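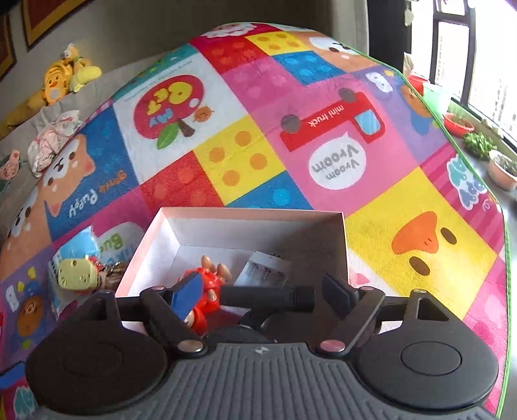
A children's play mat in a patchwork of bright squares.

Home | News | Opinion | Sports | Classifieds | Contact

Let the Toy Library Keep Its Room

By Yvette Gagnon

Print this article | E-mail this article

The Lerville town council will decide in January whether to move the toy library out of the old post office and into a shared storage space at the Nillthorpe Road recreation building. The move would save the town $800 a month in rent. I think it is a mistake, and I say that as someone who has complained in this paper about town spending more than once.

A toy library works like a book library. A family pays a small fee, takes home a few things, and brings them back in three weeks. Ours has 650 items on its shelves and lent to over 300 households last year. Puzzles go out the most. Ride-on toys go out in the summer and come back with gravel in the wheels.

The council's report treats all this as a storage question. It measures the shelves, finds that they would fit in the recreation building, and stops there. Under the plan, parents would order from a list online and collect a bag from the front desk between 4 and 6 p.m.

Small children do not choose from a list. My grandson was two when I first took him, and he walked past everything I had picked out and sat down next to a box of plastic drainpipe. We borrowed the drainpipe. He used it every day until it was due. I would never have ordered it, and neither would his mother.

The room also lets a parent find out that something is a bad fit before it goes in the car. Anyone who has bought a large toy for a small apartment knows how that ends. It gets used for a week, then it stands in the hall, then it goes to the curb. Sevim Taşdemir, who has run the Saturday shift for six years, told me she sees the same families hand back a toy and leave with nothing, because the child is done with that stage and not ready for the next. I count that as money saved, though it will not show up in a town budget.

Councilman Kyung-tae Woo has argued that toys are cheap now and that most families can buy what they need. Some can. But cheap toys are a fair part of what fills our transfer station, and a thing that is borrowed by 20 homes is one thing to throw away at the end.

He is right on one point. The old post office is too big for the toy library alone, and the back half is hardly used. The answer is to share it. Hélder Arruda's repair group has been looking for a place to work since last spring and has offered to pay part of the rent. The council has not replied to him.

I would ask the members to visit on a busy morning before they vote. They should stay an hour – long enough to see what people do there – and then look at the floor plan again.

Yvette Gagnon is a retired bookkeeper and lives in Lerville.

Comments (14) | Shared 37 times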